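Tetano: tetanus booster records from the Sirnside clinics

Hello, and thank you for taking the time to look before downloading! Tetano is a small table of booster visits that Ngozi Onyeka and I typed up from the paper cards kept at the Sirnside and Belton clinics. It has 300 rows, one per visit, and we've tried hard to keep it plain.

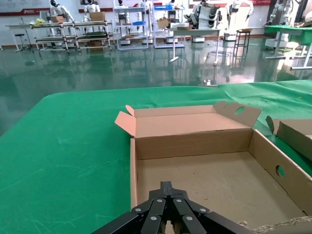
What the columns mean

clinic: Sirnside or Belton
age_band: ten-year bands, with everyone over 80 put together
last_dose: years since the previous booster, blank if the card didn't say
reason: routine, wound or travel

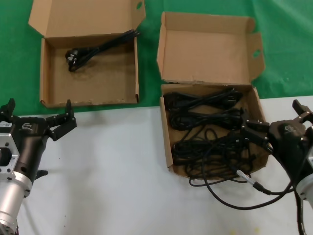
Gaps you should know about

There are 59 rows with no last_dose, mostly from Belton, where the older cards had no space for it. Please don't read a blank as "never vaccinated" (I made that mistake myself in the January version, and Ngozi was very kind about it).

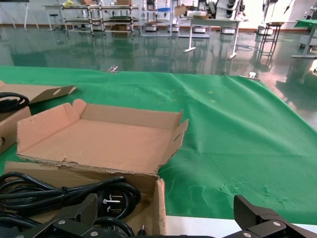 Another 27 rows have a reason we had to guess from the nurse's handwriting. Those carry a 1 in the guessed column, so you can drop them if you like.

Names, addresses and card numbers were left out from the start.

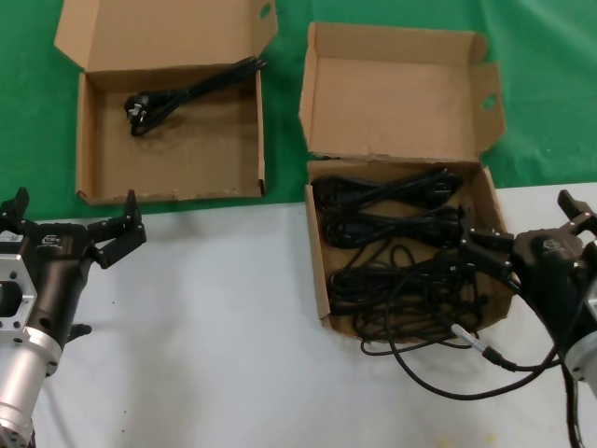

Citing and contact

Please cite as Lill and Onyeka, Tetano, with the version number. Corrections are very welcome!

Rimantas Lill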